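Keep the Parts Bin Shallow

I have worked in two shops in my life, and in both of them the argument over bins went the same way. Somebody wants the deep ones because they hold more. Funmilayo Isah ran the stores at Bassey when I started there, and she bought the deep ones, 96 of them. We spent years reaching to the bottom for the last few pieces.

My view is that a bin should hold one kind of part, laid flat, and should never be filled to the top. Bars in particular belong side by side, pointing the same way. Tipped in from a sack they cross over each other, the corners get knocked, and whoever comes next has to sort them before using them.

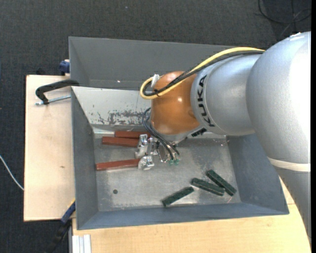
What goes under the bin

I also like boards under a metal bin. They are cheap and easy to replace, and they keep the metal off the floor covering. Deok-su Ryu thinks this is fussy and says a bin can stand anywhere. He has never had to pay for carpet.

The usual objection is space. Shallow bins take up more of it, and I accept that. I would still give up a shelf of things we haven't touched since April to make the room.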